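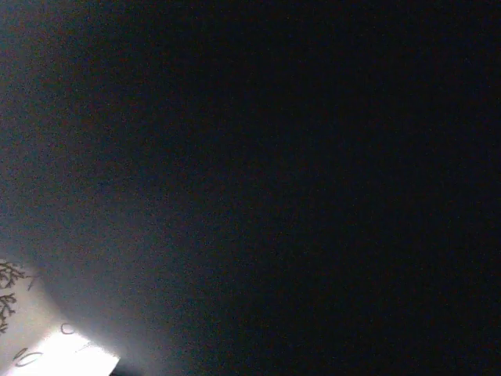

The Trotville paper collection is kept in a back storeroom with no windows, and most of the sorting gets done in the evening, after the front rooms close. There are 1,748 loose sheets in the finished boxes and a good many more waiting. The work goes along well enough, one sheet at a time.

The sheets came from the old Runanel seed warehouse when it was cleared out in July. They had been stacked in feed sacks and two steamer trunks. Some are plain order forms. Others are backs of envelopes, pages torn from account books, and scrap paper that the packing crew used for notes and sketches during slow hours. The warehouse numbered its orders, and the highest number found so far is 1,947. The numbers skip in places, and the first two hundred or so are missing altogether.

Sorting goes by size first, then by what is on the sheet. Printed forms with nothing added go in one stack. Sheets with only handwriting go in another. The third stack is for anything with a drawing on it, and that stack has been growing faster than the other two. Each sheet gets brushed on both sides with a soft brush and laid flat under blotter paper overnight. Folded corners are opened by hand. If a corner will not open without cracking, it is left folded and a note goes in the box.

The drawings are mostly small. Plants come up a lot, as you would expect from people who handled seed all day, along with letters of the alphabet, tally marks, and shapes that could be anything. A few sheets have printing and pen marks together, and those take the longest, because they could belong in any of the stacks. For now they go with the drawings.
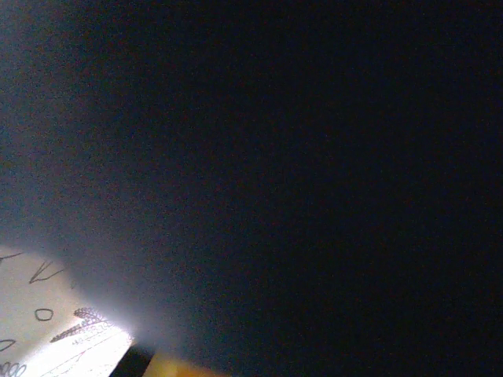

Meléndez wrote in to say that the check marks on the order forms should be recorded separately from the drawings. At the seed house where Meléndez worked, a check meant the order was weighed and a circle meant it was short, and the packers were strict about it. Any doodling was done off to the side where it would not be mistaken for either one.

We have started a separate column for checks and circles in the inventory. A mark on paper can be a check to one person and a letter V to another, so the column has room for both readings. Dark hatching that runs to a point, like a feather or a head of wheat, is listed under plants with a question mark.

So far 27 boxes are finished and labeled. The rest are on the lower shelves and will be opened in the order they came off the truck. The finished boxes can be seen by asking at the front desk before 4 p.m. Please bring a pencil. Pens and food stay in the lockers by the door.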